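Mug tree replaces the cupboard in Plesidance tea room

The shared tea room at Plesidance has a new arrangement for its mugs. A wooden mug tree now stands on the pale tables, and the teal mugs with the yellow insides are to be kept on it, hung by their handles from the pegs. The change took effect in February 2019 and applies to everyone who uses the room, including the evening classes.

Until now the mugs lived in the wall cupboard, stacked two high. The cupboard door has dropped on its hinge and no longer shuts properly, and three mugs were chipped over the winter when they slid forward as it was opened. The building's managers, Hestonano, looked at the price of a replacement cupboard and decided to try hanging the mugs first.

The tree came from Castellanos, the household shop on Greltinville Road, and needed no fixing to the wall or the table. It has a round base and a square post with short pegs at different heights. One of the lower pegs has a red tip. Users have asked whether the red tip means anything. It does: a mug hung there is spoken for, and should be left alone until its owner comes back for it.

Mugs, tree and tables in the tea room at Plesidance
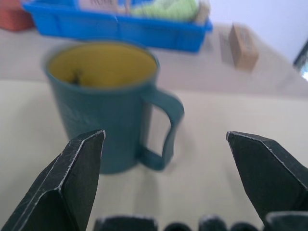
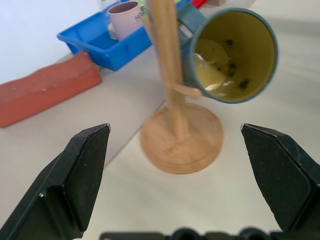
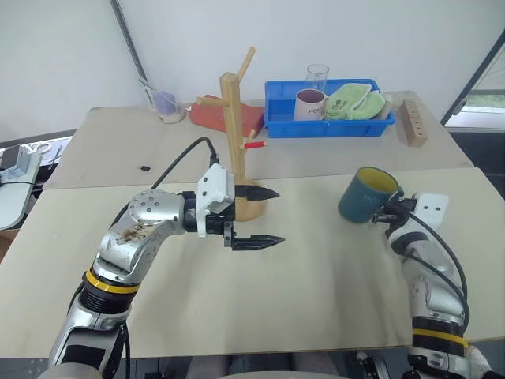
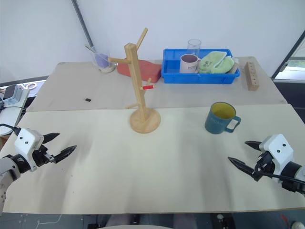

Mugs should be rinsed and dried before they go on a peg. The insides mark easily, and tea left in the bottom overnight is hard to shift from the yellow. A teaspoon of bicarbonate of soda and a little warm water will usually do it if left for an hour. Scouring pads should not be used on the insides, and the green cloths are for drying only. Please do not wipe the tables with them.

Anyone hanging a mug is asked to spread them round the post. The tree is steady enough with a mug on each side, but it can lean if they all go on one side and the table is knocked. The pegs at the top are the easiest to reach from the front of the table. Only one mug should go on each peg – two will fit at a pinch, but the outer one tends to slide off when the inner one is taken.

White mugs and drinking glasses are not part of the new arrangement and should go in the blue plastic bin, the right way up. The bin can be carried to the sink in one go at the end of the day. Plastic cups should be rinsed and put in the recycling by the door. Spoons and stirrers should be taken out of mugs before they are put away.

The two tables have been pushed together to give more space, with a narrow join between them. The tree should be kept clear of the join, as the base will rock if it sits across it. The tables are to stay where they are for the time being, and groups that need more floor space are asked to use Room 3 instead.

The old cupboard will be taken down in March. Anything still inside it by then will be moved to the shelf in the corridor, where it can be collected. That includes the biscuit tins, the spare teapot and a box of 1000 paper napkins left over from the summer fair, which any group is welcome to use.

A second tree may be bought if the first proves useful. Comments can be left in the book at the front desk or put through the door of the Hestonano office at 123 Greltinville Road. Reports of broken or missing mugs should go to the same address, with a note of which group was using the room.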